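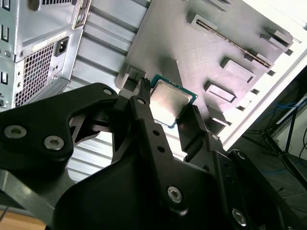
From: Dorota Marciniak
To: flosik-cell
Subject: Re: CPU release fault

Remigiusz Czerwiński wrote:
> Force stop again on the Dell board, 2 in 23 runs.
> Is the socket or the grip at fault?

Grip, I think. Release offset is still the Valon default.

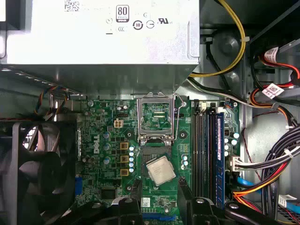 Photo: Flosik cell, wrist camera

Load plate and lever are up, chip lying tilted below the socket. Please don't let the arm retry from that state. Stop it and clear by hand. 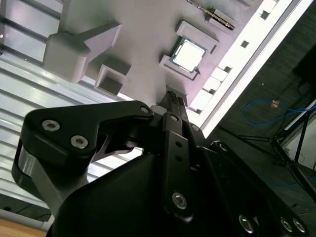

CPU in the socket frame, grey mock board.

Use the mock board only until the offset is fixed. Log the finger gap at each release.

Dorota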